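Rorix News – for immediate release
Last updated: January, 4:15 p.m.

We use cookies to remember your volume settings and see which pages get read. Accept | Manage

Rozália Hájek's first album, Prakov, comes out in January

Hi all, Kenneth Lindsay here from Rorix. I get to write this one myself because I've been bugging the office about Rozália Hájek for ages, and now there's a record to go with the bugging!

Prakov is out in January on vinyl and download. It has 9 songs, all written by Rozália, and she sings and plays piano on every one of them. Kristýna Gajdoš plays cello on five (listen for her on "Hudec," the long one that closes side A), and Aksel Þorgeirsson produced it and played most of the drums.

I first heard these songs as phone demos, with a kettle going off in the background of one. We tried to talk her into keeping the kettle – she said no, very politely.

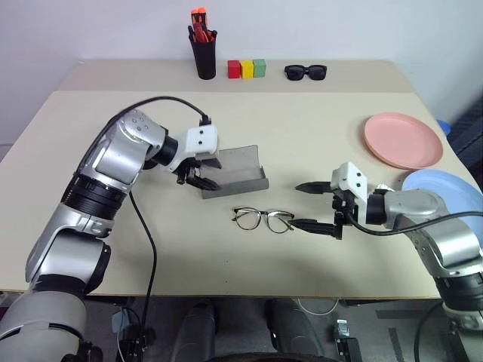

The first pressing is 1,575 copies on black vinyl, with a lyric sheet in Czech and English. Rozália did the translations herself and she's still fussing over one line in "Nomer," so if your copy doesn't match what she sings on stage, now you know why.

She'll be on the road for 18 shows after the release, playing as a trio with Kristýna and Aksel. Doors are at 7 p.m. everywhere and tickets are on our shop page now. Lama Mansour opens every night with a solo guitar set, and I'd really get there early for her.

Press copies, interviews and guest list: write to me at the Rorix office and I'll get back to you the same day if I can.

Comments (3)

petra_k: Saw her play "Nomer" at a tiny bar show and cried into my coat. Ordering the vinyl.

Dougie: Will there be a CD? My car is old.

sidebfan: Team kettle. Put it out as a bonus track please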